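Review: Dolen tabletop arm, after a summer of clearing up

Posted by Delwyn Fairweather, October 23, 2018

I bought the Dolen in May, mostly because I was tired of reading claims about household robots and wanted to see what a person with a normal budget could get. It is a single arm with a two-finger gripper, sold as a kit by a dealer in Radamham. The arm, power supply and gripper came to $1622. By the time I had added the wrist camera, a spare set of fingers and the longer cable, I had spent $2093. That is a lot of money for something that, on its best day, puts things in a bag.

Assembly took me two evenings. The manual is fine up to the wrist joint and then skips a step. You need to run the camera lead through the bracket before you fasten the gripper on, and the drawing shows it already done. I took mine apart and started over. The screws are good quality and the holes line up.

The job I gave it was the one I dislike most, clearing the table at the end of the day. Small stuff, bathroom things and stationery that wander in from other rooms. The arm has to find an item, pick it up, carry it past the edge of the table and let go over a bag. I left the table at its usual height and did not add mats or markers. If I have to rearrange the room for a machine, I may as well do the chore.

Setup for a chore works by showing. You move the arm by hand through the job, it records what you did along with the camera view, and the software on your computer works out a routine from the recordings. Dolen suggests at least 62 recordings for a simple pickup. I did 72 and it still got confused by anything lying at an angle it hadn't met before. Another batch of recordings with the items turned every which way helped more than any setting in the menu.

How does it do now? Markers are easy. It gets the fingers on either side, closes, and lifts. Anything shaped like a block is also fine so long as the sides are fairly straight. Round containers lying on their side are a problem. The fingers touch one side first, the container rolls a little, and the arm closes on air. It will try again, and sometimes the second try works. It does not seem to learn anything from the first.

Tubes are somewhere in the middle. A full one is easy to hold. A half-empty one bends in the grip and swings on the way over, and if the cap isn't shut properly you find out on the floor.
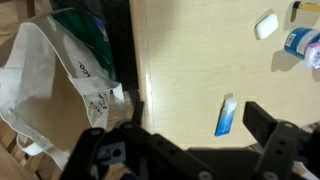
Letting go is harder than picking up, which surprised me. A canvas bag has no fixed opening. It slumps, a handle falls across the top, and the arm drops the thing wherever the opening was during the recordings. I tried a stiff bin in the same spot for a week and the misses nearly stopped. I went back to the bag because I wanted to know how it managed with the things I own, and the answer is poorly.

It is slow. I can clear the table before the arm has put away its second item. The noise is low, a whine at the elbow when it reaches far out, and you can hold a conversation over it.

I also tried the Ngata gripper that a shop in Gamcombe lends out. It has softer pads and handled round things better, but it is bulky and kept knocking over whatever stood next to the item it wanted. I returned it after the weekend and stayed with the standard fingers.

Good points: solid build, sensible screws, software that doesn't crash, spare parts that arrive quickly. Bad points: the manual, the price of the camera, and a short cable that should never have been the one in the box.

Should you buy one to do chores? No. It needs watching the whole time, and you could do the work yourself while you watch. If you want to learn how these machines are taught, it is a decent place to start and I don't regret the money. I am keeping mine. Next I plan to try it on socks.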